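Ulteren Hand Gripper -- Finger Boot and Pad Service Kit

Fits: Ulteren hand-held grippers with the light gray body
Replaces: earlier boot-only kit
Sold by: Odell Tool Supply

Safety notice, read before ordering

In November we had a report from a customer, Sunda, of a finger that would not open after closing on a small part. The operator, Berkay Tuncer, had worked the trigger several times and then reached in with his other hand to pull the finger free. It let go all at once and pinched two of his fingertips. He was back at work on Monday. The gripper was sent to us and Kaan Karaca took it apart on the bench.

He found that the rubber boot around the finger opening had hardened and pulled away from its seat. A scrap of packing foam had worked down behind it and was holding the finger shut against a loaded spring. The boot had nearly 2,000 hours on it. The service interval at that time was "as needed", and that was too vague. It is now every 8 weeks on daily-use tools.

If a finger sticks:

Let go of the trigger and set the tool down on a bench.
Disconnect the cable at the handle.
Do not pull the finger by hand. Turn the spring release two full turns first.
Look inside the opening with a light and take out anything loose with plastic tweezers. Metal ones cut the rubber.
If the boot has lifted anywhere along its edge, replace it before using the tool again.

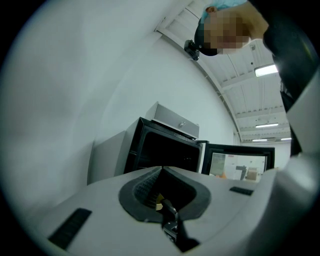
Page 19

The rubber-lined opening in the gray body is the area to check. On the tool shown there is a small yellow object inside it, to the left of the black finger. Anything in that space should come out before the next shift.

Kit contents

Finger boot, black rubber
Long pad and short pad, with adhesive backing
Spring release key
Instruction sheet, revised

The pads are not part of the fault but they wear at about the same rate, so they ship together. Let the adhesive set overnight.

Older tools have a different boot seat. Check the label under the handle -- if it reads Gündoğdu, ask for the narrow boot.

Returns and questions: Fadime Erdem, parts desk. Please include the tool's serial number. Boots that have been fitted can't be returned for credit, but we would like to have any that failed early.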